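The winter I stopped buying sweaters

I used to buy a new sweater every time the temperature dropped. Then last November I paid 185 dollars for one, wore it twice and watched it pill like an old blanket, and I decided I was done. I'd learn to look after what I had. 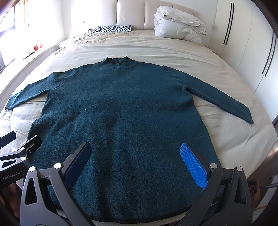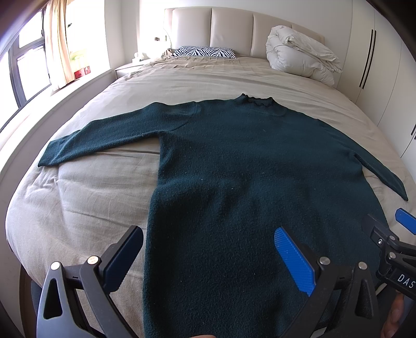 Dark teal knit with a ribbed collar, spread out on the bed.

My teacher was Lucimara Mendonça, who runs a mending night in Burkidau and has opinions about hangers (she hates them). Fold your knits, she told me, and wash them way less than you think. I'd been washing mine after every wear - oops!

She also got me darning. My first patch took two evenings and looked like a squashed spider, but it held, and I wore it to dinner anyway. I've fixed 19 holes by now, mostly elbows, and my sister has started dropping off her cardigans.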